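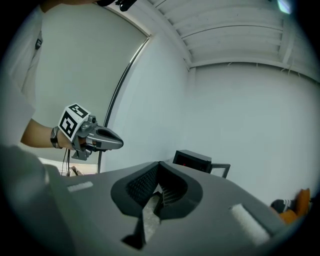
# Chapter 3: Dressing for the Work Area

A loose white shirt with short sleeves leaves the forearm bare from the elbow down. A metal band at the wrist, whether it is a watch or a bracelet, moves everywhere the arm moves. Most people choose these things in the morning without thinking about the job. In this chapter we look at what you wear from the neck to the fingertips and how it affects the way you reach, hold, and put things down.

The chapter starts with sleeves and cuffs, then moves on to the loose fabric at the front of a shirt, which can drag across a surface when you lean forward. After that come tags and clips. The last section covers watches, rings, and bracelets, including the house rules used at the Viketti packing rooms, where staff handle 415 trays in a shift.

## Before you read

Stand at a table with your everyday clothes on. Stretch one forearm straight out in front of you, then across your body. Write down anything that slides, catches, or touches the tabletop. Keep your notes for the exercise on page 70.

## Words to know

**Cuff:** the end of a sleeve, at the wrist or higher on the arm.

**Snag point:** any part of clothing or jewelry that can hook on an object.

**Clearance:** the space between your clothing and the nearest surface.

## 3.1 Sleeves

Sleeve length is the first thing to check. A short sleeve ends well above the hand.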